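**Feralstead folding board, bought in February, still in use**

I bought this board for my T-shirts and thin jumpers. My husband says a person can fold by hand, and he is right, but my shelves were a mess and his were worse.

The board is four flat panels joined together. You put the shirt on it face down, collar at the top, and turn the left panel, then the right, then the small one at the bottom. The result is a neat rectangle, always the same width. I paid 20 pounds in the Fultby shop.

What I like: it is light, it stands behind a door, and it wipes clean. My son learned it in two evenings. The holes in the panels let the air out, so the cloth does not slide away when you turn.

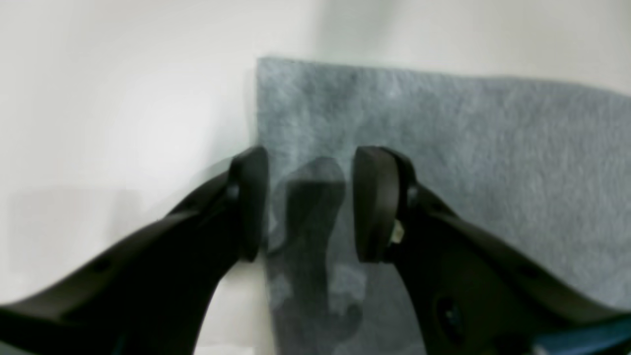
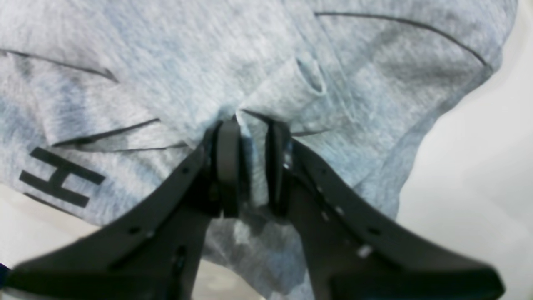
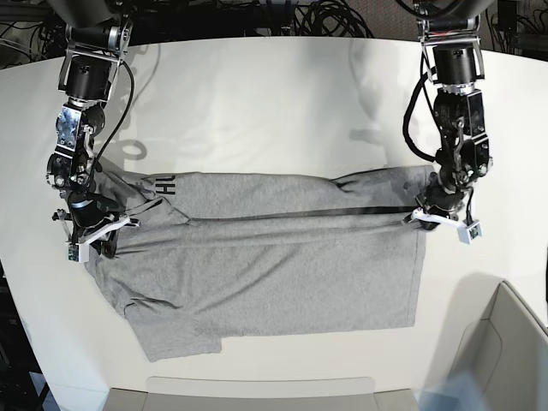

*The last one: grey T-shirt, partly folded, on a white table.*

What I like less: the joints were stiff for the first weeks and made a loud click. My neighbour could hear it through the wall. Also the size is for adults. With children's clothes the sleeves do not reach the side panels and you only fold air. For these I still use my hands.

Thick things are not good on it. A hooded top makes a hill in the middle and the bottom panel falls back open. The paper in the box says it is good for "all garments", and I do not agree with that.

I wrote to the shop because one corner had a crack when it arrived. Gwion Skyrme answered me the next morning and sent a new panel without asking for the old one. The panel was a slightly different blue. I can live with this.

Before, I had the Telik board, which was cheaper and thinner. It bent after one summer near the radiator pipe. The Feralstead has kept its shape, and I have folded perhaps 200 shirts on it.

I would buy it again for a family with many T-shirts. If you mostly wear shirts with buttons, keep your money and buy good hangers.

Four stars from five.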